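The toast cell is back up, and I have crumbs in places I'd rather not discuss.

For anyone new: I look after a two-armed robot whose career so far consists of moving toast from a toaster to a tray. It is a very expensive way to get breakfast. My job is the hands, the cables and the wiping down, and July has mostly been about the right hand.
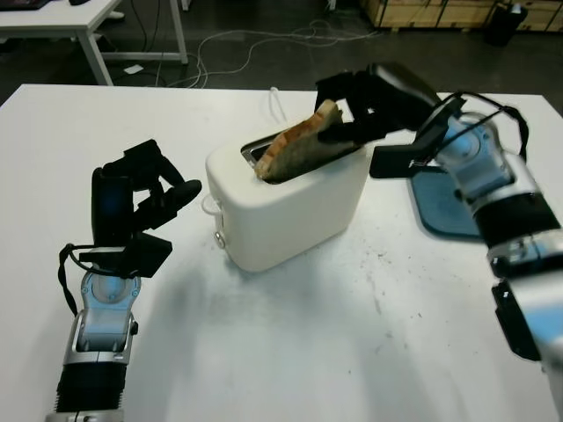

Ornau, July

The complaint was that the right hand kept squeezing too late. It would reach over the slot, hover like a man choosing a chocolate, and close on the top of the slice a moment after it should have. I blamed the software, as is traditional. Henk Dijkstra blamed the crumbs, and Henk was right, which he has mentioned since.

So the fingers came off. Each one got a dry brush, then a wipe, then a drop of the Noltex grease on the pivot (one drop, Henk, not whatever you did last spring). The wrist cable went back on with a longer loop. The old one was so short that it tugged every time the wrist rolled over, and I'd been fixing the result of that for weeks without looking at the cause.

Then the zero positions. I run each finger open and closed 10 times, write down where it stops, and type the numbers in by hand. There is a script for this. The script and I are not on speaking terms.
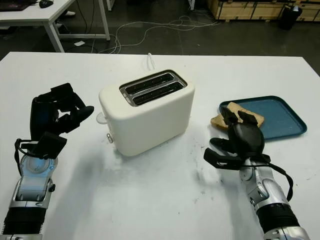

The tray position needed redoing as well. I taught it again with the left hand parked open by the toaster, well clear of the right, and dropped the speed until I trusted it. The log says 312 picks since the last service and the plan says to clean at 379, so the plan is getting a new number.

Still to do: tape down the cables behind the table, order more grease, buy bread.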